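Garden tool bag

Reading time: 4 min

A garden tool bag is a soft, open-topped carrier for the small implements used in planting, weeding and potting. It usually has two loop handles, a wide mouth and a stiffened or gathered base, and it is made to be put down beside the gardener, worked out of, and picked up again a few feet further along. Small as it is, it may be the most used piece of kit in the whole garden!

The bag is the younger relative of the trug, the shallow wooden basket long used for cut flowers and vegetables. A trug is lovely to look at and very good with lettuces, but hand tools slide about in it and tip out over the low sides. A fabric bag holds them upright, weighs next to nothing when empty, and folds flat on a shelf in winter.

Contents

What goes into the bag varies from one gardener to the next, though a core set turns up again and again. The trowel comes first, for digging planting holes and lifting seedlings. Next is the hand cultivator, a short-handled claw with curved or splayed prongs that breaks up crusted soil and teases out shallow-rooted weeds. Many sets add a hand fork, a narrow transplanting trowel or a weeding knife. Gloves, twine, plant labels and a pencil fill the gaps, and a spray bottle is a great favourite with anyone who raises seeds indoors, as a fine mist will settle the compost without washing the seeds into one corner. A 500 ml bottle is plenty for most windowsills.
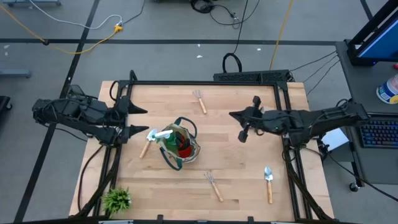 Wooden handles remain the popular choice for hand tools, and it is easy to see why. They are warm to hold on a cold morning, they can be sanded and oiled when they roughen, and a good one darkens beautifully with use. Small tools are often sold in matching sets, with the same wood running through all of them, but variation is common too: the trowel at the lower right has a more orange-brown handle than the tan one on the cultivator near the far edge of the table. Handles of different shades are a real help when several tools are jumbled together, and some gardeners paint a coloured band round each one for the same reason.

Materials and construction

Canvas and heavy polyester are the usual fabrics. Contrasting trim round the rim is partly decoration, though a bound edge also takes the rubbing of tools going in and out. Handles are best sewn well down the sides of the bag – a short row of stitching at the rim tends to pull away under load. Pockets may run round the inside, the outside or both. The Orker, a plain canvas model with outside pockets only, has kept a loyal following among allotment holders, while the Stulleo has a removable lining that can be shaken out over the compost heap.

Packing and care

Amra Krasniqi's booklet on potting-bench habits recommends emptying the bag completely at the end of each session, brushing the soil from every blade and prong, and repacking with the metal ends down. Garba Ibrahim, who taught evening classes at the Oakley allotments, preferred heads up, so that the right tool could be picked out at a glance. Both methods have their champions, and the argument is a cheerful one. Spray bottles travel best upright against one side, with the nozzle turned off.

A damp bag should be hung open by one handle until dry. February is the traditional month for a proper overhaul – linseed oil on the wood, a file along the trowel's edge, and a good scrub for the bag itself.

See also: Trug; Potting bench; Dibber; Kneeling pad

Filed under: Gardening equipment | Hand tools | Bags and baskets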